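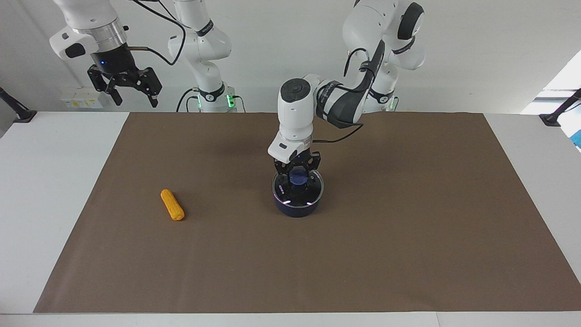
Navy bowl on brown paper, Friday, November 14, 2025

I got the section drawings for the Hunelitz house back this week. A section is what you get if you slice the building straight down and look at the cut face. Walls, floors and roof are drawn with heavy lines, and whatever lies beyond the cut is drawn lighter.

Libor Jurčo drew two of them, one across the stairs and one the long way. I had asked for only the long one in September. The stair section is the one I keep going back to, as it shows the landing beam is lower than I thought. The beam is 600 mm deep and the room under it is 3,000 mm floor to ceiling on both sides. At the back the height goes up to 3,133 mm where the old slab dips.

Jelínek wants the cut line moved over to the kitchen window so he can see the lintel. That means a third sheet. I've said yes, and I'll put the scans up when I have them.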